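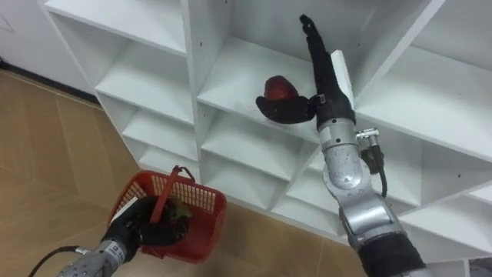
Cube shelf with the red basket, dark red fruit still up in its cubby

Home > Storage & Organizing > Shelving > Open cubes

Posted 31 July 2022 by Smaranda Husar
3 replies · 14 shares

Keeping fruit in an open cube shelf, good idea or dumb?

Quick one, hopefully. We have one of those white grid shelves, open square cubbies, thin panels between. Floor is light wood pattern if that matters for the look of things. Started out for toys and paper stuff, then we moved to the apartment in Lovodville and the kitchen has basically no counter. So now the fruit lives in the cubbies. Just sitting on the shelf, no bowl.

Then when somebody wants to take fruit to the table or out to the car it goes in the little red plastic basket, the kind with slots in the sides and a handle that goes up over the top. Works ok. Problems:

1. Round stuff rolls. Reach in for one and another goes to the back, or comes out and hits the floor. Bruised apples all week.

2. Sticky spots on the white. Found a brown ring in April after we were away, scrubbed most of it off but theres still a shadow.

3. Fruit flies, not terrible, but there.

4. I never know what's in the top ones. I'm short. My kid put a lemon up there and I found it by smell.

Do I line the cubbies, buy bins that fit, or give up and use it for books like a normal person? Don't want to spend much. No drilling, we rent. Also is the basket ok to leave fruit IN all the time or is it just for carrying? Thanks, typing this on my lunch so sorry if its a mess.

Helpful (30) · Reply · Share

Dariela_M

Did this for two years in a galley kitchen so here's everything, no particular order.

Line them. Cheapest fix by far. Thin non-slip drawer liner, the rubbery kind with holes. Cut it a hair smaller than the cubby so it doesn't curl up at the walls. Fruit stops rolling, mostly. Wash it in the sink when it gets gross. I bought one Kollomar roll and still have a bunch left. Any brand is fine, the dollar store one is the same thing as far as I can tell.

Rolling, part two. Check the shelf is level! Mine leaned back a bit because of the baseboard and everything drifted to the wall side. Folded cardboard under the feet fixed the lean. While you're down there make sure it's not going to tip, especially with a kid. There are tension-type braces for renters but I haven't tried one, and the maker's instructions for yours may say it has to be attached to the wall. Ask the landlord, mine said yes to two small holes when I said the word "child."

Top cubbies: don't put fruit up there. Seriously. Anything above your eye level gets forgotten. Top row = paper towels, lunch boxes, the waffle iron. Fruit goes at chest height or one down. If you have to use a high one, keep only hard apples in it and put them right at the front.

Keep types apart. Bananas by themselves, they make everything else ripen faster. Apples do it too, a little less. One kind per cubby is what the shelf is good at anyway, might as well use it. Citrus in its own. Onions nowhere near any of it, and potatoes in the dark someplace.

Flies: wipe the cubby floor when you refill it. Damp cloth, drop of dish soap, then dry it. Dont spray the shelf direct, water gets in the seams and the edges puff up if it's the pressed wood kind. Rinse fruit right before you eat it, not before you put it away, wet fruit goes off quicker. Little jar of cider vinegar with a drop of soap next to the shelf for whatever flies are left.

Brown ring: baking soda paste, leave it ten minutes, soft cloth. Test a corner. If there's still a shadow, well, that's where the liner goes.

The basket: slots are good, air gets through. Fine for a day or two on the counter. I wouldn't store in it long term, soft fruit at the bottom gets lines pressed into it from the slots. Fold a dish towel in the bottom for peaches or pears. Wash it now and then, gunk collects in those slots and an old toothbrush gets it out.

Helpful (6) · Reply · Share

Tobin in the basement apt

bins. just get bins. measure the inside of the cubby first, not the outside, I did the outside and had to take all mine back to Skandton on the bus

Helpful · Reply · Share

quillfeather

Agree on the liner, don't agree about bins. Bins hide stuff and then you have a lemon situation again only lower down. If you want a barrier across the front use a strip of wood trim or a cut down shoebox lid, an inch high or so, held in with removable putty. You can still see in and nothing rolls out.

What helped us more than any of that was buying less fruit. We had a bulk habit from the Iordache market, way too much for three people, half of it went soft. Now we fill two cubbies on shopping day and when they're empty they're empty.

And take the carry basket TO the shelf. Sounds obvious. We used to grab an armful and drop at least one every time. Hold the basket right under the cubby, pick with the other hand, lower it in. Heavy hard ones first so they're on the bottom. My seven year old does it fine with the low cubbies.

Oh and sunlight, if the shelf is across from a window move the fruit to whichever side stays in shade. We lost a whole lot of plums that way.

Helpful · Reply · Share

Smaranda Husar

Ok getting the liner tonight. Apples moved down two rows, waffle maker is going up top (I do have one, how did you know). Tobin I measured the inside lol. Will ask the landlord about the wall thing.

700 views · Reply · Share · Back to Shelving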